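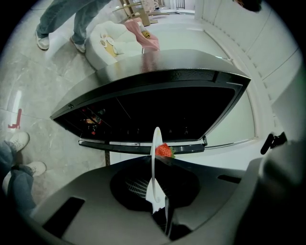 Kitchen helpers wanted at Ladow House, Skerkthorpe

We're looking for a few friendly people to join us in August for our fruit-drying and small-oven baking days — strawberries mostly, with whatever else the growers bring in. You'll rinse, plate up, load the racks and wash a good many dishes, and there's a soft armchair when your feet give out. No experience needed, just patience and clean hands! Shifts run 10 to 2, lunch included, and we have room for 19 people. Write to the Ladow House kitchen, 28 Galent Street, and tell us a little about yourself.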